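Juice dispenser for a brunch, drips after you let go of the lever

ronja_s
16/04/2024
Got a secondhand juice dispenser from Kurkholm, the kind with a clear tank on a chrome column. Orange juice keeps dripping after I close the spigot. Is it the seal, or am I being impatient?

Clandstead7
Probably pulp. Strain the juice first and see if it stops.

MaritG
Disagree, straining ruins it. Take the spigot apart and check the little rubber ring. Mine had gone flat by August and a new one fixed it in 2 minutes.

Clandstead7
Ruins it? It's brunch juice, Marit – half of them will pour fizz in it anyway.

ronja_s
Ha, true. Any trick for the drip tray? Mine gets so sticky!

MaritG
Lift the grille out and soak it in hot water with dish soap, then an old toothbrush for the slots. And don't fill the glasses to the top. We had nine people over and I was wiping the table all morning – partway is plenty, they can always come back for more. I'd also put the glasses right next to the base so people aren't reaching across each other.

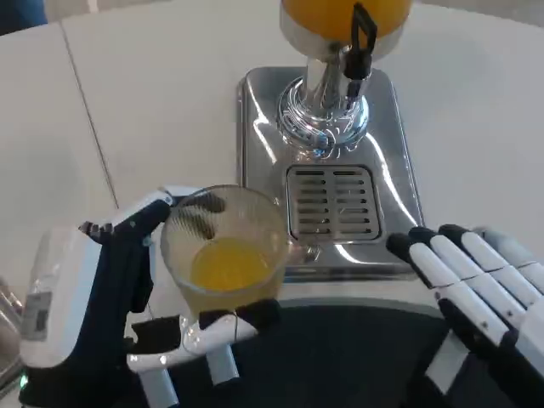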